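4. Fitting the Flaklow door sensor

Do the hub first (section 3). Sensor won't pair without it.

1. Pull the battery tab. Light blinks green, then stops.
2. Wipe door and jamb with a dry cloth. No spray cleaner, the pads wont hold.
3. Close the door. Big piece on the jamb, small piece (the magnet) on the door, handle side, up high.
4. Line up the arrows. Gap of a finger's width or less.
5. Press each piece hard for a slow count of thirty.
6. Leave it overnight before you trust it. Sunday evening is fine, use it Monday.

Note: doors that swing into a room, put both pieces on the room side. Doors that swing out, use the spacer in the small bag.
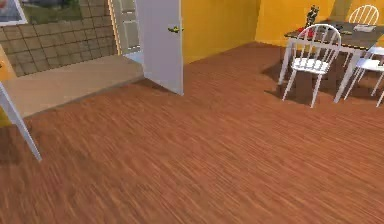

7. Open the Kevstead app, tap Add, then Door. Type in the short code, 3436. Same code for every sensor in this series, it is not your password.
8. Open the door wide. App should say OPEN. Shut it, app should say CLOSED. If it lags, wait a minute and try agian.
9. Name it. Something plain like Back Bedroom. You'll thank yourself when the alert comes in at 3 a.m.

CAUTION: coin battery inside. Keep away from small kids and pets. If swallowed get medical help right away.

CAUTION: not for fire doors. Not for outside gates, rain gets in.

Error 218: magnet too far off. Move it closer, or flip it, arrows probably backwards.
Error 959: low battery. Swap it, then repeat step 8. No need to pair again.

Older Hornlow hubs: update before step 7 or the sensor shows up as a lamp.

Comments (3)

doorstop_dan: Mine showed as a lamp. Did the update, fine now.

mapleandrye: Pads fell off twice on glossy paint. Light sanding fixed it. Maybe add that?

kitchenlight22: 959 on a brand new one. Tab was torn and a bit was stuck inside, check for that

Hourani Home Products, Box 1689 | Contact us | © Hourani | Back to top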